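Kwesi Agbeko keeps his cloths rolled, never folded. They stand on end in a row of cardboard tubes along the back wall of his shop on Wutum Street, and when a customer asks for something he pulls a roll out, carries it to the nearest table and lets it open under its own weight.

"A fold line stays," he says. "You iron it and it goes away, and the next time you wash the cloth you find it again in the same place. So I roll them."

Agbeko prints and sews table coverings. He started with plain ones for a catering company called Echeverri, which needed white and cream cloths by the dozen and sent most of them back with wine on them. After two years of that he wanted to print something of his own. The first pattern he tried was leaves. He sold very few.

"Everybody has leaves already. I had a lot of leaves left over. I used them to cover furniture when I painted the apartment."

The pattern that sold was the grid: thick black lines, with blocks of red, yellow, blue and off-white between them. People see it and say Mondrian right away, and he doesn't argue with them.

"I looked at the paintings in library books, sure. But a painting hangs on a wall and you look at it straight on. A tablecloth you see from your chair, sideways, with plates on it. I moved things around until it worked with plates on it."

He drew the layout by hand at first, on brown paper taped to the floor, and changed it many times. The early versions had too much yellow. His sister told him it looked like a fast food place. He cut the yellow back and made the reds larger, then put the off-white toward the middle, where most people set down the thing they are using.

"If you have a red block in the center and you put a letter or a newspaper there, your eyes get tired. Off-white is quiet. You can read on it."

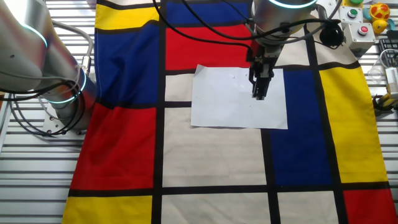

The grid cloth spread over a slatted aluminum table, with a sheet of white paper near the center.

The off-white is a sore point with some customers, who expect a pure white and write to tell him so. Agbeko says he tried a pure white and didn't like it. Against the black lines it looked hard to him, and every crumb and coffee ring showed. There is a beige in the pattern too, which came out of the same argument. He mixed it as a test, put it in one panel and left it.

"Put a sheet of printer paper on the cloth and you see how far from white the off-white is. I do that for people in the shop. Some of them still want white. I tell them to buy a white tablecloth, I have those too."

The fabric comes from a mill he calls by its short name, Sindo, and arrives in November for the whole year. He washes a piece from every delivery before he prints anything. One year he skipped it, and the finished cloths shrank more in one direction than the other, so the squares stopped being square. He took back every one that was returned.

Printing is done at Vollier, a shared workshop across the river where he rents time on Sunday, when the long tables are free. He starts at 7 in the morning. Color goes down first and the black lines last, to cover the places where two colors meet.

"The black hides a lot. If red runs a little into blue, the line is wide enough to cover it. That's one reason the lines are thick. The other reason is I like them thick."

He has sold 400 of the grid cloths so far, most of them to people with ordinary kitchen tables. He gets asked what sort of table they suit. His answer is that the cloth should be large enough to lie flat without being pulled, and that the surface underneath matters more than people think. On a table with slats or gaps, a thin cloth sinks between them and a pen will go right through the paper. His is a heavier weight, but he still tells people to put a pad under it if they plan to write there.

For washing he recommends cold water and no bleach, then hanging the cloth over two lines so the middle doesn't sag. He doesn't use a dryer. Red is the color that fades first, and he has stopped promising people otherwise.

At home he has one of the yellow-heavy early versions on his own table. It has a burn near one corner from a saucepan, and his sister still complains about it when she comes to eat.

"She sits at the end with the most yellow," he says. "She could sit somewhere else."

He is working on a second layout now, a narrower one meant for desks. The brown paper is back on the floor, and so far he has only settled where the black lines go.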